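Forum > Manipulation > Teaching by Demonstration > Hand-held grippers vs. remote control

rvanhecke wrote:
We're collecting demonstrations for a cup task with the two-finger hand-held gripper, no robot arm involved. After 260 episodes the policy closes fine but tilts the cup at release. Before I collect more, is the problem the demos or the tool? Finger width comes from the square markers at the finger bases.
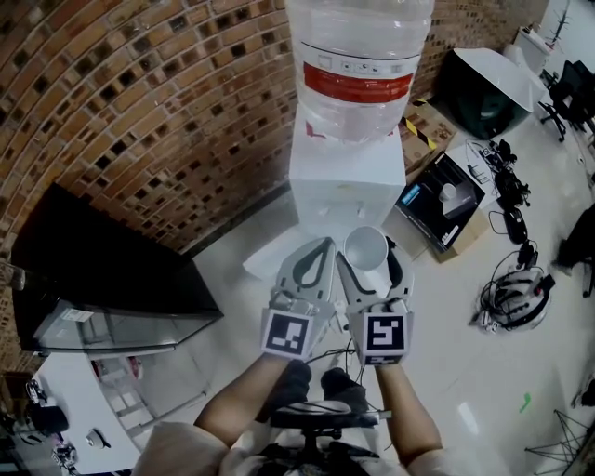
Posted in: Flillulton Robot Learning Club, Demonstration Group

Same operator for all of it, seated. Episodes run 15 seconds or less. I trim the start and end by hand.

g_brouwer wrote:
Seated is your first problem. The wrist comes in from below every time, so the policy never sees a level approach. We did the same at Kotness and had to throw out the first batch. Also, I'd drive the real arm by remote control for this. You get joint angles and you know the arm can reach every pose.

burgi_z wrote:
Disagree on remote control. With our rig one cup pick took 4 times as long as by hand, and people stop and hover before contact. The policy learned to hover too. Hand-held data has worse pose tracking but much better timing. Reach can be checked afterward: replay the path through the arm's kinematics and drop what fails.

g_brouwer wrote:
And how many did you drop?

burgi_z wrote:
About a third in the first week. Fewer once the operators knew the workspace. 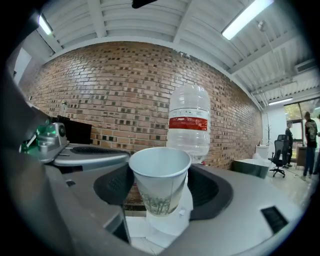

The tilt at release sounds like uneven opening to me. If one finger clears before the other, a light cup follows it. Plot both marker positions over the last half second, not only the width between them. If they don't move evenly, look at the linkage before you touch the training code.

rvanhecke wrote:
Plotted it. The left one lags in most episodes. I had only been logging width, so it never showed up. Will check the linkage. I'm still not going to remote control, the Vanhove arm is booked through November.

g_brouwer wrote:
Fine, but stand up for the next batch and change the cup height between episodes. Fixing the linkage won't give you approach angles you never recorded.

burgi_z wrote:
Agreed on that part. I'd keep the old set for grasping only and cut it before release.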